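Laundry Nook Gallery - The Before, The During and The Nearly There

Home > Galleries > Small Rooms

Right, so a few of you asked for more of the laundry nook after I mentioned it in September, and I've finally sat down and put the gallery together. It's a skinny little space off the kitchen, 19 tiles long (I know because I had to scrub the grout on every one of them), and for years it was where things went when I couldn't be bothered finding them a proper home. Batteries, odd socks, a fondue set. You know the sort of cupboard I mean, except mine had a washing machine in it.

I gave myself a budget of $665 for the lot and I'm pretty chuffed to say I came in under, mostly by painting what I already had. The only real splurge was the shelving, which is the Zudora in white, two bays wide. I'd looked at the Foltari as well and it's gorgeous, but it sits out from the wall a good bit further and I'd have been going in sideways with an armful of towels. If you've got the room, get the Foltari!

Before any of it went back on the shelves I did the big sort. Everything came out, everything got a wipe, and then I went through it in little batches, a few things at a time, so I didn't lose heart and shove it all back in again. I did one batch a night after dinner with the radio going. Some of it was proper laundry gear and some of it had just wandered in from the kitchen - my house has always been like that, things drift. The colour scheme more or less came out of the sorting too. I kept noticing how much of what I owned was white with a bit of red, so I thought, well, that's decided then.

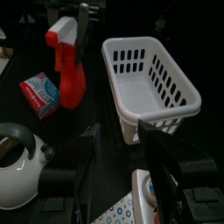 White basket, red spray bottle, lint sheets and the kettle. 

The basket is a keeper. I love the slotted sides on it and that thick rolled rim, so much kinder on the hands than the thin-edged one I had before. It lives on the bottom shelf now, long side facing out, and it takes a full load of whites if I squash them down a bit. The spray bottle hangs by its trigger off the rail (a tip from my neighbour, and a good one) and the lint sheets have gone up at eye level. I used to lose them constantly and then find three boxes at once.

The kettle went back to the kitchen, where it belongs. I did toy with keeping it in the nook as a sort of ornament, I'm very fond of that curved black handle, but shelf space is shelf space.

Still to do: a hook for the ironing board, something for the pegs, and a decent light. I've got my eye on a little Sirix wall lamp, only I keep changing my mind about grey or white. Opinions welcome! I also want to swap the old door for a curtain so I'm not doing that shuffle every time I need to get past the machine.

This page has had 2486 visits, which is bonkers for a cupboard, so thank you. Comments are open underneath and I do read them all, though I'm slow to answer at this time of year. If you've done up a narrow laundry yourself, please tell me what you did about the lint bin, mine's still sitting on the floor.

Last updated 24th December

More galleries: The Pantry / Under the Stairs / The Back Verandah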